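Papier kraft

Le papier kraft est un papier d'emballage à haute résistance mécanique, obtenu à partir de pâte chimique de résineux cuite selon le procédé au sulfate. Sa teinte brune provient de la lignine résiduelle, que la cuisson n'élimine pas entièrement. Les qualités blanchies sont employées surtout pour la sacherie alimentaire.

Fabrication

Les copeaux sont cuits sous pression dans une solution de soude et de sulfure de sodium. La pâte est ensuite lavée, raffinée puis mise en feuille sur machine à table plate. La liqueur noire – mélange de lignine dissoute et de sels minéraux – est concentrée et brûlée, ce qui permet la récupération des réactifs.
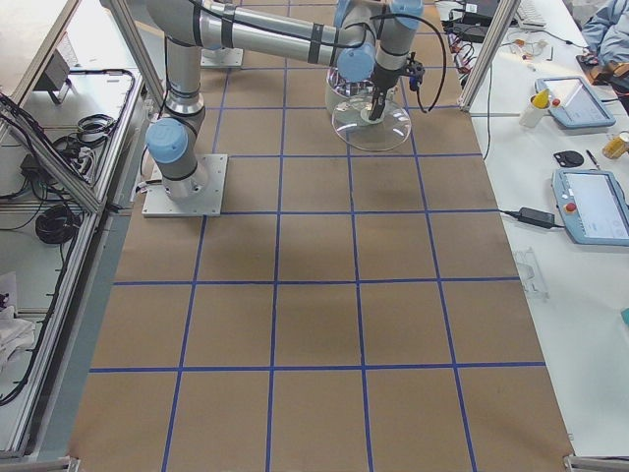 Papier kraft brun couvrant un plan de travail, quadrillé de ruban adhésif bleu.

Propriétés

La longueur des fibres confère au matériau une bonne résistance à la traction et à la déchirure, plus élevée dans le sens travers pour cette dernière. Le grammage s'exprime en grammes par mètre carré. La papeterie de Plumitz produit par exemple un kraft frictionné de 91 g/m², ainsi qu'une qualité lourde de 185 g/m² commercialisée sous le nom de Calado. 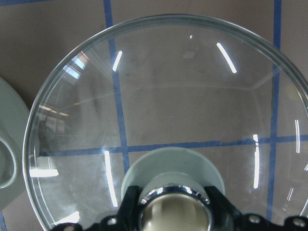
Le frictionnage, réalisé sur un cylindre sécheur poli, rend l'une des faces lisse et brillante. L'autre face reste rugueuse et retient mieux les colles à base d'amidon.

Usages

Outre les sacs et le papier gommé, le kraft sert de couverture au carton ondulé, de calage et de protection des surfaces lors de travaux.

Voir aussi

Carton ondulé
Pâte à papier
Papier sulfurisé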